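Supporters' FAQ – coming season

How do I buy a season ticket?

Season tickets are sold through the club website and at the ticket office on Boersma Road, next to the away turnstiles. The office opens at 10am and shuts at 4pm, and stays open until kick-off when there is a home match. Adult renewals close at the end of June. After that, seats go on general sale.

Can I keep the same seat?

If you renew before the deadline, your seat is held for you. If you miss it, we can't promise anything. Two rows at the front of the Nosard Stand have been taken out for the new wheelchair platform, and supporters who sat there have been written to separately.

How many does the ground hold?

The capacity is 4,000, of which 1,099 are seats. The rest is terracing. Our best league gate last season was 3,081, for the Boxing Day derby.

Which end do away fans go in?

The Fledus End, through turnstiles 7 and 8. For larger followings we also open the corner block beside it. Home supporters can't stand in either section when the match is segregated. For unsegregated games you can stand where you like and change ends at half-time.

What happens if a match is called off?

Your ticket is valid for the rearranged date. If you can't make it, ask for a refund before the new kick-off and we will pay it back to the card you used. If the match is abandoned after half-time, the league decides whether it is replayed and whether tickets carry over.

Pitch inspections are normally held at 9am. The result goes on the website first, then on the phone line.

Are cup matches included?

No. Season tickets cover league matches only. Holders get first pick of home cup tickets for 48 hours after the draw – use the number printed on the back of your card.

Who is the manager now?

Rogelio Dela Peña took over in December and has signed until the end of next season. Wen-hsiung Su stays on as first-team coach and also looks after the under-21s.

Can under-16s come on their own?

Anyone aged 12 or over can. Younger children need an adult with them, and one adult can bring up to three. Under-16s pay the junior price in all parts of the ground.

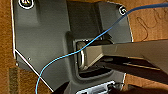
Where can I park on a matchday?

The main car park is for permit holders and Blue Badge drivers. Everyone else should use the Akico works car park, five minutes' walk away, where it is £3 a car. Please don't park on the verges in Mill Lane – cars have been towed.

Can I bring a bag?

Small bags are fine and will be searched at the gate. Suitcases and large rucksacks are not allowed in, and we have nowhere to store them.

Do you take cash?

The turnstiles are card only. The tea bar and the programme hut take both.

How do I become a mascot?

Mascots are booked through the club shop. Places for the derby are drawn in October and the form has to be in by the end of September.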